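How to run a robot demonstration table at an open day

We had our open day at the Dretent workshop on Saturday, and since several people have written to ask how we set up the robot table, I thought I'd put it all down in one place while it's still fresh in my mind. Please don't feel you have to copy every bit of it. We have done this a few times now and I still change something each year.

Start with the job, and choose the machine's movements to suit it. People who come through the door want to see something they do at home, so we stick to kitchen things - bowls, cups, a cloth or two. The first year we had the arm stacking metal blocks, very neatly I might add, and most visitors gave it one polite glance and went off to find the tea.

Write the task on a card in one short sentence and stand it at the front of the table. Ours said "Pick up the bowl and put it on the tray". If you can't get it into one sentence, split it into two demonstrations.

Next, mark out the standing line. We use wide yellow tape on the floor, 2 metres back from the furthest point the arm can reach, and we measure with the arm stretched right out, which is easy to forget when it's folded up and looking small. Put a second person by the stop button for the whole session and let them have a stool, poor thing, because six hours is a long time on a hard floor.

Do a full practice the evening before, with the lights as they will be on the day. We run each task 35 times and write down every miss, even the silly ones. At our Tomar visit last year the afternoon sun came straight in through the side windows and we spent a good hour hanging up bedsheets, so do go and look at the room in the afternoon if you possibly can.

Shiny bowls need a bit of extra patience. Bring the jaws up to the rim slowly, and keep the approach the same each time until you trust it. 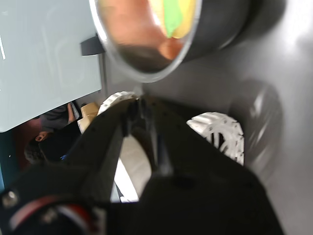

Once the grip is steady you can start putting light things inside the bowl, one at a time, and run the practice again after each one. Go gently with the lifting speed too. I turn ours down to half for visitors, who like to have time to see what the fingers are doing, and it gives you time to talk as well.

Leave ten minutes between demonstrations for questions. Small children will ask if it can make toast, and grown-ups will ask what it costs, so have an answer ready for both! Keep a spare set of finger pads in your pocket, and do write your misses down on the day as well as in practice.

The Livon hall is booked for our next one, and I'll add the table plan to this page when I've drawn it out properly.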